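Trirnance Creek Cleanup and Refill Project
Progress report to the Maddocks Fund, second half
2025-01-06

Quick one this time, full accounts to follow with the July report.

Where we are. Creek path is open again from the Bralstead footbridge down to the old mill lot. 343 bags out so far, mostly bottles, wrappers and a lot of wet cardboard. Sorting is slower than we planned. Bags came in mixed all fall and we lost two full sessions pulling glass out of the plastic. Separate colored bags from now on, already ordered.

Refill stations. Two of three are in and running (library, ball field). Third one is stuck on the plumbing permit for the Rirkusley end. Called the county twice, no date yet. If it slips past spring we would like to move that money to signs and ask you again for the station next year. Please let us know if that's ok in principle.

Schools. 22 classes signed up, good response, more than we can get to before summer. The bottle lesson is the one teachers keep asking for: kids read the label, guess the plastic, then learn which bin it goes in. Needs a better handout, the one we have is too wordy for the younger grades.
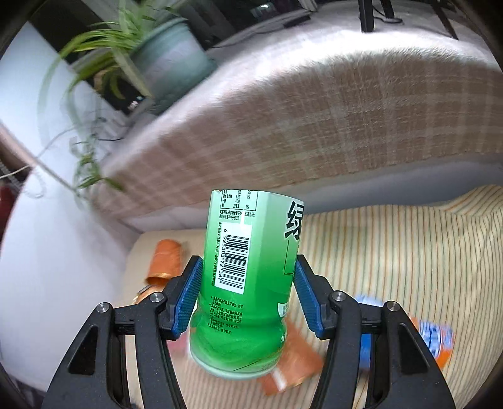

Efa Bevan wrote back after reading the draft of this section and thinks we are pushing the sorting too hard. Her view is that the kids get the bins right in class and then go home to a town where half the streets have one can for everything, so the lesson should spend more time on refilling and less on which bin. Fair point. We'll try it her way with the spring classes and compare.

Money. Spent to date is on budget except hauling, which ran over by $180 after the county dump changed its hours and we had to pay for a second trip. Covered out of the printing line, no extra ask.

People. 51 on the signup sheet, roughly half turn out on a given morning. Gloves runing low again, medium mostly.

Next up: permit, new handout, bank repair below the footbridge once the water drops. Receipts for the station fittings are in the shared folder, the hauling ones still need to be scaned.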